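Menu Home Makers Workshops Archive Subscribe

The Grippers of Flamasthorpe

Apr 19, 2022 — 1388 shares — 3 comments

By the time I arrived at the shared workshop in Flamasthorpe, the kettle was already boiling and Gumaro Zavala was filing a piece of plastic over the sink. He does not like dust on the benches. The piece was a finger for a hand-held gripper, and it was too thick by the width of a fingernail.

The project is called Farow. It began last June as a plan for a kitchen helper, two arms on a rail, which could take the cups from a tray and put them away. The arms are still in their boxes. Gumaro and his building partner, Tài Ngô, decided to make the hands first and to carry these hands themselves, so the motions can be recorded from a human being who already knows how to lift a cup.

I asked if this was not the wrong order. Gumaro shook his head. An arm you can buy, he told me, and the good ones get cheaper while you wait. A motion that is worth copying you must make by yourself, and you must make it many times. Their goal is 1000 recordings of one small job before any motor is allowed to try it.

The bodies of the grippers are printed on an old Werka machine that belongs to all the members. It is slow and it complains in cold weather. For the inside of the fingers they tried bicycle tube, then kitchen sponge, then a flexible black pad which they print in two shapes, a curved one and one like a teardrop. They have not agreed which is better. So each hand got a different one, and the argument continues.

On the side of each gripper there is a square marker in black and white. The software finds the marker and from it calculates where the hand is and how it is turned. If a sleeve covers it, the position is lost and the recording goes in the trash. This is why people here push up their sleeves before they start, even in winter.

The practice job is a tray with two mugs. You come with both hands open, close on the handles, lift, and set the mugs down on the table. I have done this at home all my life. With the grippers I needed most of an afternoon to do it without knocking one mug against the other.

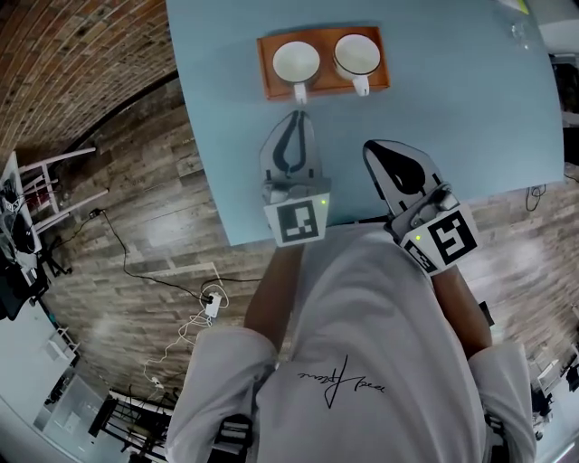
Tài Ngô thinks the handles are the hard part, and that people who practice on plain blocks will be surprised. A block forgives you, he said, but a handle has an inside and an outside, and if you close too early you only push the mug away. He would like to spend a full month on handles before the group touches spoons or plates.

I tried to follow his advice. The trick, as far as I could learn it, is to slow down in the last few centimeters and to let the wrist wait for the fingers. It is tiring in a strange place, high on the forearm, where the weight hangs. After each session I wrote my notes with a hand that was not fully mine.

The cost has stayed small. The members agreed on a limit of 100 dollars a month, and most of it goes for filament and for cables. A secondhand shop called Pacheco, two streets away, keeps a box of broken mugs for them, for the tests where something is expected to fall.

Gumaro keeps the record in a paper notebook, next to the one on the computer. He writes the bad attempts too, with a short reason: "too early," "slipped," "phone rang." He reads these lines more often than the good ones.

When I left, the finger from the sink was finished and he was looking for the small screwdriver. Tài had it in his pocket.

Comments (3)

benchdog_lena
Which filament do you use for the black pads? Mine become hard after a few weeks.

Orrin P.
I built a similar pair with springs from clothespins. Too weak for a full mug, fine for an empty one.

mtk
Please write again when the arms come out of the boxes.

Share Print Next article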